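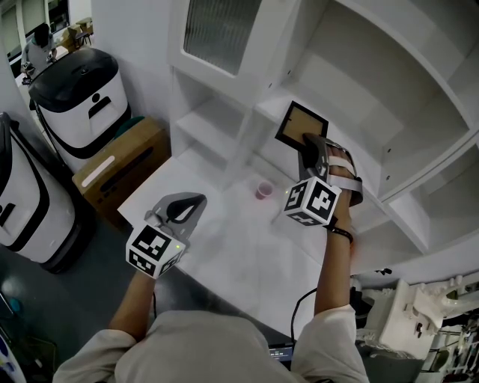
## Handling Small Objects With Paired Hand-Held Grippers

This procedure applies to all operators who record shelf and countertop tasks at the Bellis site. It replaces the October edition of the Herker handling notes. Questions should be sent to Hortensia Yupanqui, who maintains the procedure.

### Before recording

1. Put on both grippers and fasten the hand strap on each. The strap should lie flat across the back of the hand and hold the gripper when the fingers relax.
2. Check that every face of each marker cube is clean and undamaged. Tape, labels and sleeves must not cover the black-and-white pattern.
3. Route cables away from the hands and the objects to be moved.
4. Open and close each gripper fully. Report a jaw that sticks; do not attempt a repair at the counter.

### During the task

1. Stand square to the counter and keep both grippers in front of the body.
2. Approach each object with the jaws open. Close them slowly until the object is held, and then lift.
3. Grip thin items, such as a small picture frame, by the edge. Keep the item upright when it is placed on or against a shelf.
4. Keep the idle gripper clear of the working one — crossed arms hide the markers and the segment will be rejected.
5. Move light items, such as plastic cups, one at a time. If an item falls, leave it where it lands, say "drop" and wait for the supervisor's signal.
6. Do not reach over glass-fronted doors or lean on shelving.

### Limits and breaks

An operator may record for no more than 30 minutes without a rest. Sessions end after 80 completed placements, even when time remains. Any numbness or rubbing under the strap is to be reported at once, and the strap refitted before work resumes.

### Records

Enter each session in the Dillar log with the operator's initials, the gripper pair and the number of drops. Rejected segments are kept, marked and never deleted. Entries may be corrected only by the person who made them; the earlier wording must remain readable.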